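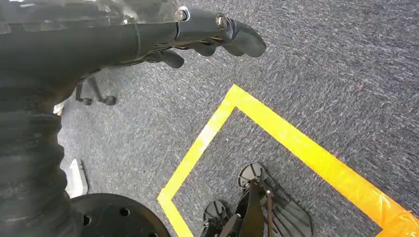
Figure 3. View from the wrist camera, with the hand over the carpet and yellow floor tape marking out a work area.

3.2 Collecting the demonstrations

All demonstrations were gathered at the Skisgate site during May, on the same carpeted floor and with the same arm. An operator guided the arm remotely while the wrist camera and the joint sensors were recorded together. We collected 1817 demonstrations in total. Of these, 410 were set aside before training, for the reasons given in Section 3.4, and the remainder were passed to the learning system without further editing.

Each demonstration began with the hand raised and ended when the operator pressed a foot switch. We did not fix the length of a demonstration. Early trials with a time limit led operators to hurry the last part of the movement, and the policies trained on those trials copied the hurry. Without a limit, the recordings vary a good deal in length, but the final approach to the object is slower and more even.

The floor was marked with tape so that the operator and the person resetting the objects agreed on where things could be placed. The tape was not used as a signal for the learning system, and we gave it no label. It does show up in many of the wrist recordings, as in Figure 3, and a policy may come to rely on it. To check for this we recorded a further 182 demonstrations with the outline laid in a different shape. These were held back for testing and are reported separately in Section 5.

3.3 The wrist view

The wrist camera moves with the arm, so parts of the arm and hand are often in view and hide a share of the floor. In Figure 3 the hand and the ribbed sleeve cover most of the left side, while the right side is open carpet and tape. We considered masking out the arm, as was done in the earlier Grurus recordings, and decided against it. The position of the fingertips relative to the floor is useful to the policy, and a mask that follows the fingers closely is hard to draw when several of them overlap. In the view shown, four rounded tips can be made out, but one is partly hidden under the uppermost digit.

The fingers and the sleeve are dark, and so are many of the parts we asked the robot to work near. Dark on dark was the most common cause of poor results in our first round of training. Raising the exposure helped with the fingers but washed out the paler areas of carpet and made glare on the tape worse. We settled on one fixed exposure for the whole set. A fixed setting is worse for any single recording than one tuned by hand – but it means that a change in brightness comes from the room or the movement of the arm, and the policy can learn to treat it as such.

Images were stored at full size and reduced only at training time. No colour correction was applied. The carpet has a mixed grey fleck and can look pale on one side of an image and bluish on the other, and we left this as it was.

3.4 Removing unusable recordings

Every recording was watched once by a person before it was accepted. Most of this work was done by Raimonds Siliņa, using the Venckus viewer, which plays the wrist view beside a plot of the joint angles. A recording was set aside if the two streams had drifted apart, if the operator had stopped and started again part way through, or if someone had stepped into the marked area during the movement. Drift between the streams accounted for 119 of the recordings removed. It was traced to a loose clock cable and did not come back once the cable had been replaced.

Failed attempts were kept if the operator went on to recover from them. In the Mollow study such attempts were removed, and the resulting policies had no example of what to do after a missed grasp. We mark the point of failure in the label file, so that other groups can leave these parts out if they wish. The marks were placed by eye and should be taken as accurate to the nearest second.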